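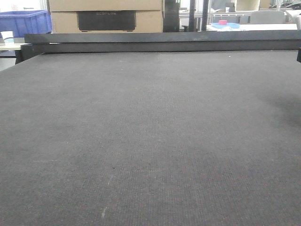
Dark grey work surface, looking towards the far edge

Home Shows Tuning & Recording Ask Log in

Harnent episode four – did I miss a scene, or is my recording short?

Posted Saturday by Pramila Ahuja
2562 views

Hi all, hoping someone here watches Harnent, because I've got no one at home to ask (my husband gave up in episode two when the ferry didn't turn up, long story).

I recorded episode four and watched it the next night with a cuppa. Everything was going along nicely. Detective Malhotra goes out to the cannery, finds the door chained, rings Senano from the ute and gets no answer. Then there's an ad break, and when we come back she's in the hospital corridor with her arm in a sling and Senano is telling her she should never have gone in alone. Gone in where?! The last time I saw her she was standing outside a locked door!

I went back through it twice in case I'd nodded off, and I'm pretty sure I hadn't. The odd thing is that the "previously on" bit at the start of episode five shows her on a staircase with a torch, and I have never seen that staircase in my life. My sister in Fenby watched it live and says there was definitely a staircase, but she also says there was a fire, and she does get her shows muddled.
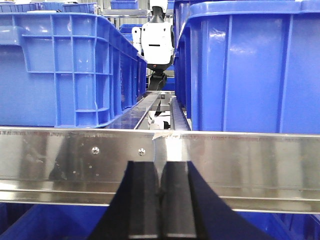

Last edited in February by the original poster (fixed the spelling of Malhotra)

So is there a longer version going round? My recording says it's about 100 minutes with the ads, and the guide has it down as a bit more than that. I don't mind being spoiled on episode four, but please nothing from the finale. I'm saving the last two for when my niece comes down.

I should say I've had this recorder for years and it's never dropped the middle out of anything before. It sometimes clips the end off, and I can live with that – it's usually just the credits and a promo for the footy. 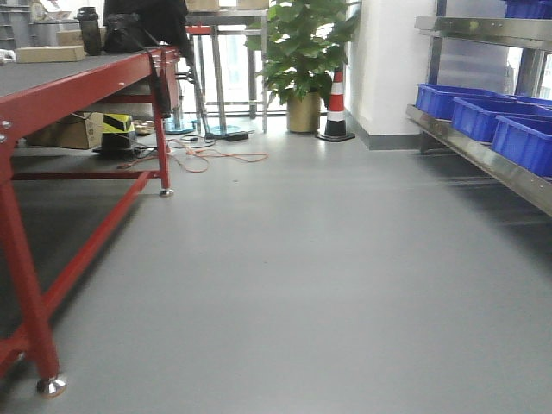

Nadège Millet

Two versions, yep! You're not going mad. Episode four went out in a shorter cut in some regions on the first night, and the staircase bit was what went. The catch-up version is 11 minutes longer and has the whole cannery sequence in it. I watched the short one too and was absolutely ropeable, because I thought they'd just forgotten to write it.

You asked for spoilers so look away now if you're somebody else reading this. After the phone call she walks round the back, finds a loading door that hasn't been chained, and goes up the stairs with the torch. She gets to the office and finds the ledger open on the desk with the page torn out, the same page Senano swore in episode one he'd never seen. Then she hears somebody below and comes back down too quickly in the dark and falls. That's the arm. You never see who was down there, only boots. I've got my theory about the boots but I'll keep it to myself as it's tied up with the finale.

There's no fire. I think your sister might be thinking of the other one with the lighthouse, which was on straight after and had half the same cast, so fair enough.

What I'd do is go to the catch-up app, open episode four and check the running time before you press play. If it's the same as your recording, look under Extras. For the first few days they had the long one filed in there for no reason I could work out. I'd watch it before you start on five again, because the hospital conversation plays completely differently once you know she saw the ledger. She's not embarrassed, she's testing him! I had it all backwards the first time.

Pramila Ahuja

Oh you champion, thank you. Found it under Extras exactly as you said. And you're right about the corridor scene, he won't look at her the whole way through. I did wonder why the camera hung about on his hands for so long.

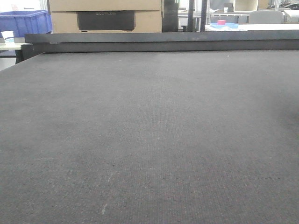

Grey surface with specks of lint

oldfenby

Could be the recorder as well. Mine skips if the signal drops out, we're 200 km from the transmitter and every time there's a storm I lose a chunk of something. Worth checking the aerial lead.

Didn't see episode four myself but I thought three was a bit slow. Too much staring at water. The book's better, although in the book Malhotra is a bloke and the cannery is a wool store, and I don't remember any ledger.

If you do try the book get it from the library, the print in the paperback is tiny.

Nadège Millet

There's a ledger in the book, chapter six, it's just called the day book.

oldfenby

Righto, will have another look.

Contact House rules © the site and its contributors Back to top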